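Fórum > Cosmética caseira e formulação > Conservação e pH
Tópico: Sérum de vitamina C a 15 % – escurece em quatro semanas
722 visualizações

ruivo_lab
Faço um sérum aquoso com ácido L-ascórbico a 15 %, ácido ferúlico a 0,5 % e tocoferol a 1 %. Fase aquosa com água desmineralizada, 10 % de etoxidiglicol, 2 % de propanodiol. pH final 3,1, medido com fita. O lote de março passou de incolor a amarelo-palha em duas semanas e a cor de chá em quatro. Frasco âmbar de 30 ml com conta-gotas, guardado no armário da casa de banho. Questões:
1) vale a pena passar para um derivado?
2) o quelante faz diferença mensurável nesta concentração?
3) a fita de pH é suficiente?

Botond Oláh
Por ordem inversa.
3) Não. Fita de gama larga tem erro de meia unidade e o ferúlico dissolvido em solvente pode manchar a leitura. Medidor calibrado em dois pontos, pH 4 e pH 7, no próprio dia.
2) Sim. Traços de ferro e cobre catalisam a oxidação do ascorbato. EDTA dissódico a 0,1 % ou, se preferires biodegradável, GLDA tetrassódico, corrigindo depois o pH, que sobe.
1) Depende do que queres. Os derivados são mais estáveis e menos documentados na pele.
Falta-te também dizer que conservante usas.

ruivo_lab
Nenhum, por causa do pH e do etoxidiglicol. Contava com isso como barreira.

Botond Oláh
pH 3,1 trava a maior parte das bactérias. Bolores e leveduras toleram-no bem. 10 % de etoxidiglicol com 2 % de propanodiol não conserva nada. Benzoato de sódio a 0,4 % funciona nessa gama, é barato e não obriga a refazer a fórmula. Acrescenta-o antes do ácido e deixa dissolver por completo, ou precipita ácido benzoico.

serra.da.lousa
Discordo quanto ao quelante ser a prioridade. O problema principal é o conta-gotas. Cada abertura renova o ar no frasco e, a meio do uso, metade do volume é oxigénio disponível. Passei a mesma fórmula para airless de 15 ml e a cor manteve-se quase o dobro do tempo, sem quelante.

Margit Borbély
O "dobro do tempo" foi medido como? Comparação visual entre lotes diferentes, feitos em meses diferentes, não separa embalagem de temperatura. Se o armário é o da casa de banho, há duas variáveis a mexer ao mesmo tempo.

serra.da.lousa
Visual, admito. Mas do mesmo lote: metade em conta-gotas, metade em airless, mesma prateleira do quarto. Tenho fotografias com o mesmo cartão branco por trás.

Margit Borbély
Assim já é comparável. Mantenho a reserva de que a cor acompanha os produtos de degradação e não dá o teor restante. Um sérum amarelo-claro pode ainda ter a maior parte do ascórbico; um incolor pode ter perdido mais do que se pensa. Para teor, titulação com iodo e amido, que se faz em casa com uma bureta de 25 ml. Dilui 1 g de sérum em 1000 ml e fica demasiado fraco para ler o ponto final; 1 g em 50 ml serve. O ferúlico pode interferir, portanto convém correr um branco com a mesma base sem ascórbico.

ruivo_lab
Bureta não tenho. Seringa de 1 ml graduada ao centésimo serve?

Margit Borbély
Para acompanhar tendência, sim. Três repetições e usa a média. Solução de iodo fresca.

pele_seca_88
Pergunta de quem lê mais do que faz: porque não usar sumo de limão? Tem vitamina C e já vem ácido. No blogue Clurnia há uma receita com sumo coado e glicerina, e a autora diz que dura uma semana no frigorífico.

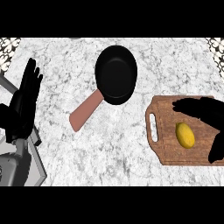

Limão inteiro sobre tábua de cozinha.

Botond Oláh
Porque o teor é baixo e variável. O sumo tem cerca de 0,05 % de ácido ascórbico, contra os 15 % da fórmula em discussão. O que lá existe em quantidade é ácido cítrico, com pH entre 2 e 3, sem controlo. A isso junta furanocumarinas, sobretudo no óleo da casca, que com sol dão fitofotodermatite. Açúcares e polpa alimentam leveduras. Não há conservação razoável para isso.

pele_seca_88
A minha avó usou limão nas mãos a vida toda e nunca teve manchas.

serra.da.lousa
Um caso não mede risco. E mãos lavadas a seguir não são o mesmo que um sérum deixado no rosto.

pele_seca_88
Certo. Fico pelo frigorífico para o sumo de beber.

ruivo_lab
Voltando aos derivados: alguém trabalhou com etil ascórbico a pH 4,5? O fornecedor Butar tem-no em 10 g e a Trevham só em 100 g.

Margit Borbély
Sim, a 2 %. Solúvel a frio, aguenta bem entre 4 e 5,5. Amarelece também, mais devagar. Pede o certificado de análise do lote antes de escolher pelo preço. Há relatos de dermatite de contacto com este derivado, portanto teste no antebraço antes do rosto.

Botond Oláh
Eu ficava no ascórbico e fazia lotes de 15 ml. Mais trabalho na balança – precisas de 0,01 g de resolução – mas acabas o frasco antes de a cor mudar.

ruivo_lab
Plano para o próximo lote: EDTA a 0,1 %, benzoato a 0,4 %, medidor calibrado, 30 ml divididos por dois airless de 15 ml, um no frigorífico e outro no quarto. Titulação à seringa no dia da preparação e depois todas as semanas.

serra.da.lousa
Guarda também uma amostra no conta-gotas antigo. Sem isso não sabes o que mudou.

ruivo_lab
Faço 45 ml, então. Coloco aqui os valores quando tiver as quatro semanas.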